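Workshop notebook, glue and finish bench
December 2020

Continuing the hide glue series. Previous pages cover the soak times and the first set of lap joints. This entry is the open time tests, the urea additions and the start of the crack-resistance panels.

Stock. Two bags on the shelf, both sold as 192 gram strength, one from Bassey and one from the old supplier whose label has come off. They don't behave alike. The Bassey granules swell evenly overnight in cold water and leave no hard centers. The unlabeled bag needs longer and still throws a few gritty bits, which I strained out through a paint filter. Using Bassey only from here on. The other bag is marked SIZE ONLY with a grease pencil; please leave it that way.

Mix. One part dry to 1.8 parts water by weight, soaked in the cold room, then brought up in the double pot to 140 F. Folasade wants it noted that the pot thermostat reads low. She checked it against the glass thermometer and the glue was at 147 when the dial said 140. I set the dial to 133 for all runs after batch C. Batches A and B were cooked warmer than intended and should be read with that in mind. The difference is small over an hour but both batches were held most of a day.

Open time. Maple to maple, planed faces, shop at 64 F, brushed on one side only. Timed from last brush stroke to the point where a fingertip pulls a string that snaps short.

Plain glue, cold stock: 50 seconds
Plain glue, stock warmed on the radiator: 1 min 50
With 5 percent urea by dry weight, cold stock: 2 min 10
With 5 percent urea, warmed stock: 4 min 20
With 10 percent urea, warmed stock: did not gel properly, gave up at 9 min

Warming the stock does nearly as much as the urea when neither has been tried before, and the two together do more than I had expected. For small work I would warm the parts and leave the urea out. For anything with more than two surfaces to close, 5 percent.

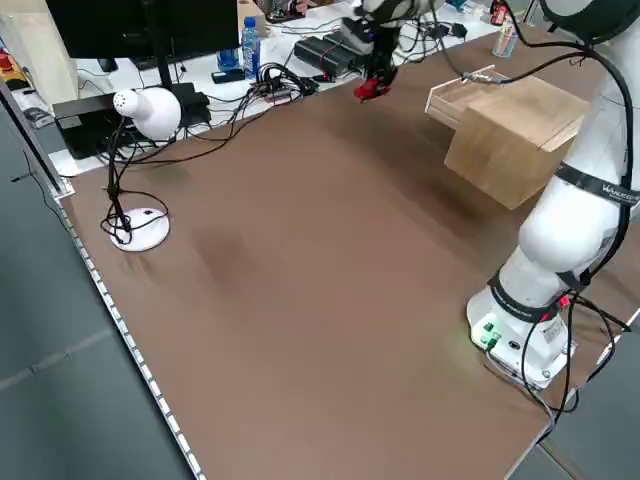 The 10 percent batch is not usable as mixed. It stayed tacky at the squeeze-out for two days and the offcut could be slid apart by hand on the morning of the third. Hywel says he has run 10 percent on veneer in summer without trouble. I don't doubt it, but his shop is a good deal warmer and drier than ours, and his glue was a higher strength to begin with. Not comparable. If anyone wants to repeat it here, wait for warmer weather and use fresh granules.

Salt in place of urea: one attempt, one bad result. The film dried with a white bloom and drew damp from the air. Page torn out for the scrap file.

Shear. Lap joints, one square inch of overlap, cured a week before pulling. The gauge tops out at 3000 lb. Results in pounds at failure, best of each group:

A, plain, overheated: 1910
C, plain: 2483
D, 5 percent urea: 2260

C failed in the wood along most of the overlap. A failed in the glue line with a shiny face on both halves, the usual look of a starved or overcooked joint. D was mixed, wood at one end and glue at the other, which may be uneven clamping and not the glue at all. The clamp pads on the left-hand screw are worn to a wedge. Replaced with cork-faced pads before the next set. D should be repeated before anybody quotes the figure.

Nneka asked whether the overlap edges had been relieved. No. All laps were cut square and left square. She would like a small chamfer on the next set to see how much of the scatter comes from the corners. Agreed, but as a separate group, so the square-cut numbers still have something to stand beside.

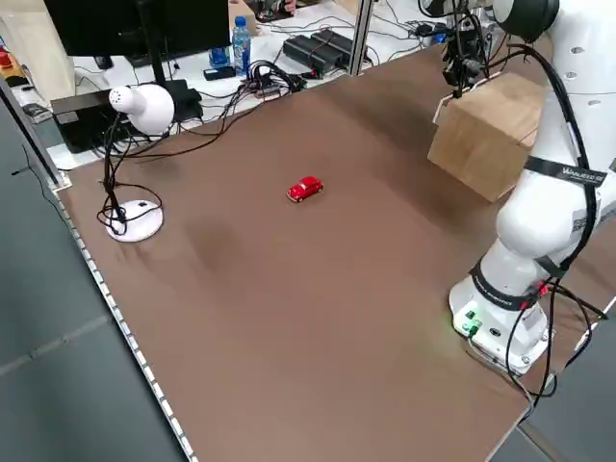 Crack panels. Hide glue gets brittle in a dry room and the drawer bottoms we repaired in October have already let go at one corner. Ifeoma made up the test panels: pine substrate, walnut veneer laid cross-grain, hammer veneered, one panel per recipe. Recipes so far:

1. Plain
2. 5 percent urea
3. Plain plus glycerin, 3 percent of dry weight
4. Plain plus glycerin, 6 percent of dry weight

Panels go in the dry cabinet over silica gel for a week, then into the damp box for a week, then back. Target is 20 full cycles or first visible crack, whichever comes sooner. Humidity logged on the little Dridulo recorder at the start and end of each leg. The recorder battery was low on the first leg and two readings are missing. I have left the spaces blank.

After one cycle: panel 1 has a hairline at the end grain, 3/8 inch long, visible with the lamp held low. Panel 2 clean. Panel 3 clean. Panel 4 clean but the veneer can be dented with a thumbnail near the edge, so I suspect 6 percent glycerin is too much for anything that will be handled. One cycle is too early to say more.

Hammer technique. Amarachi and I get different results from the same pot. She works from the center outward with short zigzag strokes and leaves a thinner film. I tend to chase the bubbles and leave a ridge where I stop. For the test set Ifeoma laid all four so that the hand at least is constant. Worth keeping as a rule.

Cleanup and storage. Squeeze-out taken off at the rubber stage with a chisel, back down. Anything left longer was washed with warm water and raised the grain. Leftover glue poured into a shallow tray, gelled, cubed and refrigerated. Cubes smell fine after six days. At ten days the ones at the bottom of the tray had started to go thin at the corners and were thrown out. Date the tray.

Glycerin is nearly finished. Sastora has the small bottle only, the large size is on back order. Enough left for one more pair of panels if we stay at 3 percent.

Next:
Repeat D with the new pads, full set
Chamfered laps, plain glue only
Panel 5, 5 percent urea plus 3 percent glycerin together
Recheck pot thermostat at 120 and 150, not only at 140
Ask Hywel what strength he was using on the veneer

Panels 1 to 4 went back into the dry cabinet at 4:15. Recorder has a new battery.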